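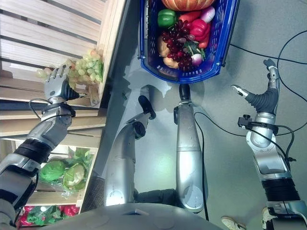
FOR IMMEDIATE RELEASE

Hoxha Retires Its Loyalty Card, Will Remember Customers the Old Way

MOSTESHAM, November – Hoxha, the family grocery on the corner of the market square, announced this morning that it is ending its loyalty card program and lowering shelf prices instead. The decision follows two years of points, tiers, bonus points, points that expired at midnight, and a Gold level that was reached by one shopper, who then moved away.

From the end of the month, the price on the shelf will be the price at the register. The company admits this idea has been tried before, mostly by its founders.

"We had a card, an app, and a key fob that opened the card inside the app," said Valbona Golob, who manages the store. "People stood at the register looking for a password so they could save pennies on onions. The line went back to the dairy case. I have a degree in business and I could not tell you what a point was worth."

The program was launched with the best intentions and a very long terms-and-conditions page. A shopper earned points on every purchase except milk, bread, eggs, anything already on sale, and anything bought before 9 a.m. It took 200 points to receive a voucher, and the voucher could be used on purchases that would earn 300 points. Customers who asked the staff to explain this were given a leaflet. The staff had been given the same leaflet. 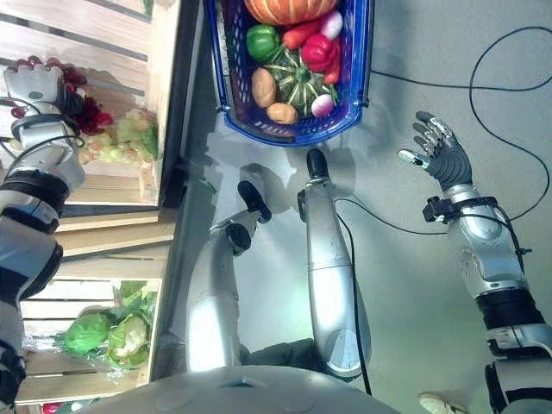
Artificial vegetables in a blue shopping basket, turnip included.

The money that went into running the program will now go into the prices of everyday goods. Cuts will be deepest on fresh produce, flour, rice, cooking oil and coffee. The coffee was added after a short staff meeting at which there was no debate.

Unused points will not be lost. Shoppers can bring their cards to the service desk until the end of January and have the balance taken off their groceries in cash terms, using an exchange rate that Hoxha describes as generous and that its accountant describes in other words. Paper vouchers will be accepted too, including the batch that was printed with the wrong year.

Personal data collected through the app will be deleted. Software firm Ernurik, which built the program, will carry out the work and confirm it in writing. Over its life, the system sent shoppers birthday greetings, recipe ideas, and on one memorable evening the same coupon for cat litter over and over until well past bedtime. Hoxha apologized for that then and would like to do so again.

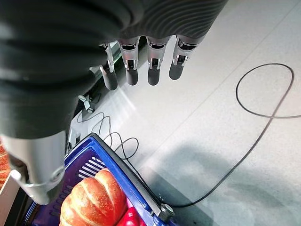

Ognjen Živković, who has worked the register since the store had a bell on the door, welcomed the change. "I used to ask people how their mother was," he said. "Then I had to ask if they had the app. If they said no, I had to ask if they wanted the app. By then the ice cream was soft and I still didn't know about the mother."

Živković will no longer be required to read the sign-up script, a text of 3 paragraphs that he has been delivering from memory and, according to several regulars, with a slightly different ending each time.

Three smaller changes take effect alongside the new prices. The express lane will go back to being for people with a few items. Price labels will show the cost by weight in type that can be read by an adult standing up. And the "member price" signs will come down, along with the larger, sadder numbers printed next to them for everybody else.
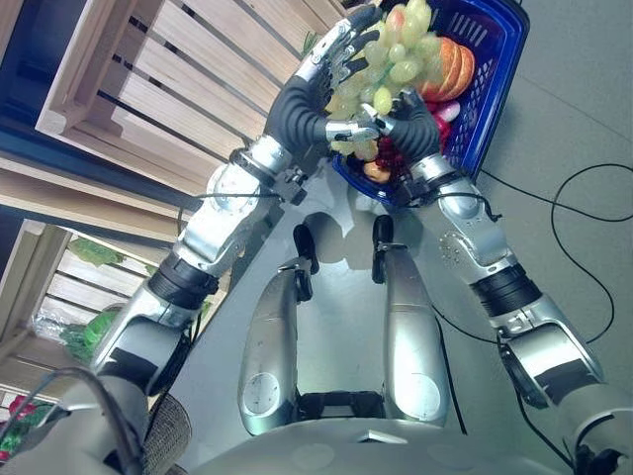 The store also considered what to do with its remaining stock of plastic key fobs. Skokari, the hardware shop two doors down, has agreed to take them for use as paint-can labels. They are available free at its counter to anyone with paint, or with a general interest in fobs.

Asked whether Hoxha might bring back a rewards program in the future, Golob said the company would look at it again once everyone currently working there had retired. She has 2 decades to go and has been taking care of her knees.

Shoppers who miss the thrill of earning something may still pick up a free slice of cheese at the deli counter on request. No account is needed. The cheese has never expired at midnight, and the limit of one slice per visit is enforced mainly by eyebrow.

About Hoxha

Hoxha is an independent, family-owned grocery store in Mostesham. It sells food and a small selection of umbrellas.

Media contact

Valbona Golob, Store Manager, Hoxha, Market Square, Mostesham. Mornings are best. Please do not ask about the cat litter.

###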